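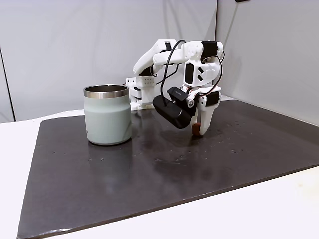
Somance desktop arm kit - review after two months on the bench

I built this arm at home in January and have been running it most evenings. It's the Somance kit, the version with the wrist camera, and I paid $80 extra for the second set of servo horns and a longer camera cable. I didn't need the horns. I'd buy the cable again.

What you get

The kit comes with the servos, driver board, power supply, fasteners, camera module and a set of files. You print the body yourself. I did mine in white on a Prokwood printer, which took 29 hours over one long weekend and a couple of weeknights. The files are sensibly oriented and only the base needed supports. The base front has a grid of small holes in it, handy for mounting things, though the grid comes out rough if your first layer is a bit low. Mine did, and I cleaned it up with a hand drill.

Assembly

The manual is fine up to the elbow. After that the drawings get small and the order of steps is wrong in one place: it has you close up the forearm before the wrist servo lead has gone through. I took mine apart again on Friday night and lost most of an evening. Run the lead first.

Screws are self-tapping into plastic. They hold, but you only get two or three goes before the hole is gone. Centre every servo before you fit the horn. The manual does say this, in grey text at the bottom of a page.

Cables

This is the weakest part of the kit. There are no clips or channels on the outside of the links, so the camera cable runs in a big loop over the upper arm. I tried tying it down tight and it pulled at the connector whenever the wrist rolled. A loose loop works better. It looks untidy and I have stopped caring.

The board

The arm sits toward the back of a dark grey board on my white table. The board was left over from a cupboard job and its surface is glossy, which I would not choose again. The camera picks up reflections from it, and every speck of dust shows. A matte sheet would be a better colour match for what the software expects anyway.

How it works in use

My standard test is a pale green tumbler with a steel rim and a small brown-orange cylinder the size of a cork. The arm has to find the cylinder on the board, pinch it and put it in the tumbler. The steel rim gave the camera some trouble under the ceiling light, so I moved a lamp.

I logged 1,000 attempts with the stock gripper fingers. Most of the misses came from the fingers closing slightly high and squeezing the piece out sideways. Špela Babić, who shares my garage, suggested stopping the descent a hair lower and accepting a bit of contact with the board. That fixed a lot of it. The servos are warm after an hour of this but I haven't cooked one yet.

Repeatability is good enough for light objects. I wouldn't ask it to lift a full tumbler. There is some slop at the elbow and it has grown a little with use.

Software

It installs without much fuss on Linux. Calibration took me four tries. The log file is plain text, with over 2,073 lines from one evening's session, and there is no way to turn the detail down that I could find.

Support

I emailed about the forearm step and had an answer in two days, with a corrected drawing attached. The download page still has the old one.

Compared with the Grandham

I used a Grandham arm at a shared workshop last year. It's stiffer and has proper cable routing, but the gripper is sold separately and you can't print your own spares. For a home bench I prefer the Somance.

Good: printable parts, decent camera, helpful support
Bad: cable routing, forearm instructions, elbow slop

Four out of five. I'm printing a thicker elbow bracket next and will add a note here once it has some hours on it.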